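Print this page | E-mail this page

Ticket 1178: wall print coming away at the corners
Posted by Iona Mowat, February

Hi Kenji, me again! I know you closed this one after the last lot of glue, but the patterned covering has started lifting again on our panels (the zigzag one, Hutach range, slanted grey shapes). I ran a finger down the join this morning and it came up a good 3 mm from the metal corner strip on the left. The right side feels fine, touch wood.

What I've tried so far: wiped the panel with a barely damp cloth, let it dry, pressed it back down with a roller. Lasted until lunch. Then I tried the Tistamex tape you sent, which held for 8 days and then let go at the top.

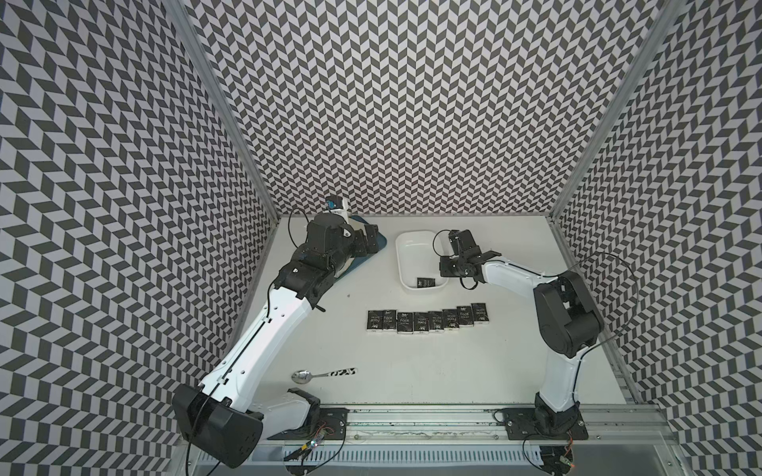 Patterned panels and grey corner strips, white table in front.

I'd rather not swap the whole sheet, as lining up those zigzags was a right pain the first time and we only have a 900 mm offcut left. Could it be the strip that's pulling? It does feel a bit proud at the top, though I might be imagining it.

Update, 4.15 pm: Kenji Rosenthal rang back and says to loosen the strip, tuck the edge behind it and tighten it up again. Will do it tomorrow and leave the ticket open till then.

Contact Travach Support | © Travach | Back to top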